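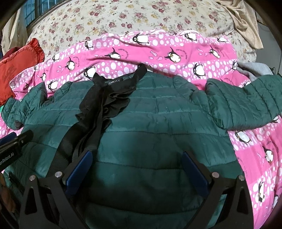 Stadetari – ropa de invierno doblada en casa

¡Hola! En esta carpeta voy juntando mis notas sobre cómo doblar y guardar la ropa de abrigo (chaquetas acolchadas, sobre todo, que son las que más guerra me dan). Hay 51 fichas, una por prenda, y 8 siguen a medias.

Qué hay dentro

fichas/ – tipo de prenda, color, pliegues y dónde la guardo
listas/ – lo que va al altillo y lo que se queda a mano
cambios.txt – lo que voy corrigiendo

Cómo doblo un plumífero

Lo extiendo boca abajo en la cama, cruzo las mangas sobre la espalda y enrollo desde el bajo hacia el cuello, apretando poco a poco. Las prendas con tiras largas van aparte – si no, se enredan con todo.

Pendiente

Las bufandas, y unificar los colores: Mercy Mrema escribe «petróleo» donde yo pongo «verde azulado», ¡y así no hay quien busque!

Wanpen Khunthong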